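Stinder – plot summaries and cast lists for feature films
Data card, written by Babar Minhas

What is inside

Stinder is a small collection of film entries. Each entry has a title, a year, the language of the film, a short plot summary and the cast in the order of the opening credits. The summaries were written by us and were not copied from posters or shop pages. We use the set at Uldale to test Relier, our tool for matching the same film under different titles.

Files

films.csv – one line per film
cast.csv – one line per name and film
titles.csv – other titles, with the language of each

The three files share the column film_id. All text is UTF-8.

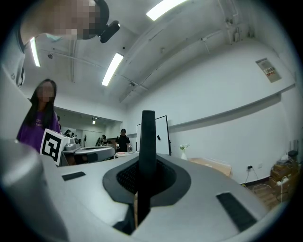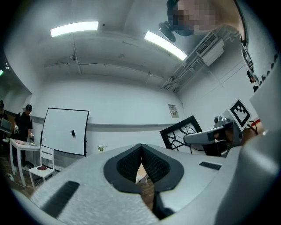

Plot summaries are between two and five sentences long and never tell the ending. The annotators work from a written guide, and the guide asks them to name the place where the story happens as early as possible. A summary should also stay with what the film shows. If a film opened in a bright room with a white ceiling, like the one in both pictures, the annotator may write "a bright room" but not "a hospital", unless the film says so later. Guesses of this kind were the most common mistake in version 1 and we corrected them by hand in March.

Known problems

In 47 entries the year is the year of the first festival showing and not of the cinema release. These have the value F in the column year_type.
Names with only one part are stored in the surname column.
Dubbed versions are kept as separate titles, but remakes are separate films. The Farahani list, which we used for the older titles, mixes the two, so please check before you merge.

Changes

Version 2 – new file titles.csv, corrected summaries
Version 1 – first release

Corrections are welcome. Please give the film_id and the source you used.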